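# Put the toothpaste away

A washbasin counter is usually specified by its width and by the finish of the stone. Neither figure says much about how it will be used. The useful figure is the clear surface left over once the daily items are out, and most households give that surface away within a month of moving in.

I have argued this with Orsolya Szalai, who fits bathrooms for Dimitriou and holds that a counter is for putting things on. Her clients want everything within reach. Mine tend to complain, by June, that the stone is marked and the tube has leaked.

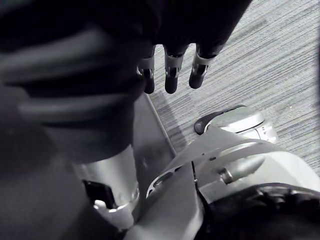 **How many items should live beside a basin?**

Two at most: one cup with the brushes in it, and one thing kept purely because somebody likes it.

The toothpaste is the item I would remove first. A tube lying flat has no fixed place. It rolls, it gets moved in order to wipe, and it is put back somewhere else. Residue from the nozzle dries on the stone, and a veined surface hides it until the light is low. The cup is different. It has a footprint, it stays where it is put, and its handle allows it to be lifted with one wet hand.
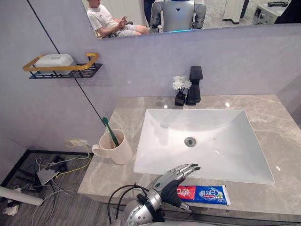

Stone should be wiped daily with a damp cloth and dried. On a counter with two items this takes 29 seconds; I timed it at home in Prekden. With seven items it took 77, and on most mornings it was skipped. The cleaning product made no difference. I tried Galeo and a supermarket spray and could not tell the results apart.

The second measure is to use the wall. A shelf with a raised rail costs little and keeps its contents away from splashes. Clyde Ruiz-Ortega objects that shelves only move the clutter upwards - a fair point if the shelf is deep. Keep it shallow and it will hold a box or two and little else.

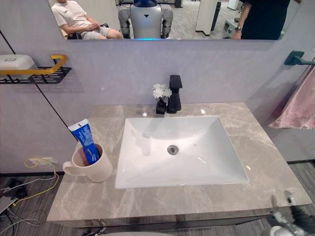

*Wall shelf with gold-coloured rail, below the mirror; towel hung on the right.*

Height matters more than style. The base of the shelf should clear the tallest item on the counter by a hand's width, so that a brush can be lifted out without tipping the cup.

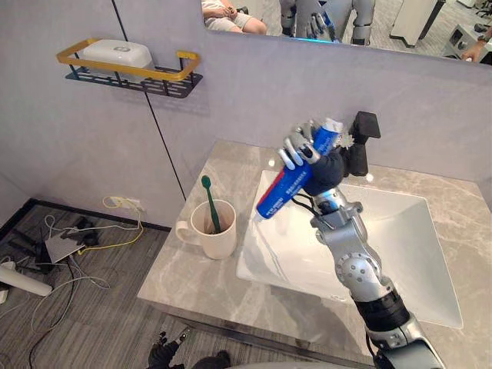
Closed storage is worth paying for, but only for things used less than once a day. Anything used twice a day will migrate back to the counter, whatever the fitter intended. A lidded box on a railed shelf, like the white one here, suits spare heads and floss. The toothpaste needs something open: a second cup, or a clip inside the cabinet door. Uvard sells a clip that does the job, and so does a bulldog clip on a hook.

Szalai remains unconvinced and continues to fit wide counters. I would fit a narrower one and spend the difference on the shelf.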